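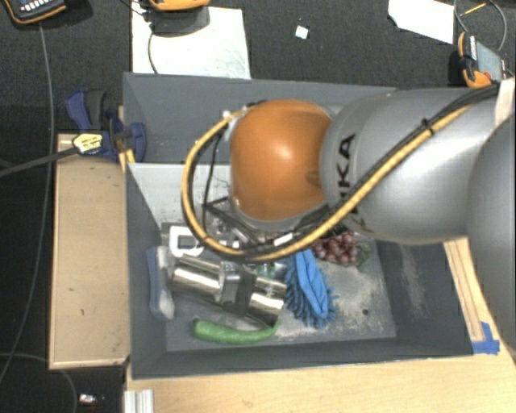 Runetti Opens Betumville Workshop for Robot Picking Demonstration

BETUMVILLE, 8/11/18 — Runetti, a developer of picking systems for warehouses and grocery distributors, opened its Betumville workshop to visitors this week for a demonstration of its Dredero software.

The company received 200 guests over 2 days, among them warehouse managers, equipment buyers and students from the engineering program at Hosseinzadeh College. Groups were kept small so that everyone could stand close to the work area and put questions to the engineers.

Dredero is built to help a robot arm pick mixed goods out of a single bin. The items used in the bin include a brush, a bunch of grapes, a green cucumber-shaped piece and a blue fabric item with a shaggy fringe, along with a shiny metallic cylindrical assembly. The mix is meant to cover soft, hard, curved and reflective surfaces in one task.

"Most of our customers don't handle one product all day," said Bijan Bahrami, head of engineering at Runetti. "They get a bin with soft things and hard things in it, lying on top of each other. We wanted people to watch the arm deal with that, including the times it has to back off and try again."

Each session began with a short talk on how the software chooses which item to go for first. Visitors then watched a series of picks and were invited to rearrange the bin between runs. Engineers stopped the arm and secured the area before anyone reached in.

Runetti began work on Dredero in May of last year. The software has since been tried on 3025 different items, and the company keeps a record of every failed pick — the results are reviewed each week and used to plan the next round of tests.

Elmarie Zwane, who manages customer projects for the company, said the questions from visitors were mainly practical.

"People asked how long setup takes, what happens when a cable gets in the way, and who they call when the arm stops," Zwane said. "Shiny metal came up a lot too. Several of the managers have parts that their current systems can't pick at all, and they wanted to talk through those cases."

Nine companies have asked for follow-up trials using their own goods. Runetti will schedule these at the Betumville workshop, where customers can bring sample items and work with the engineering team. Trial places are open to firms of any size.

Requests for a trial or a workshop visit can be made through Runetti's customer projects office in Betumville.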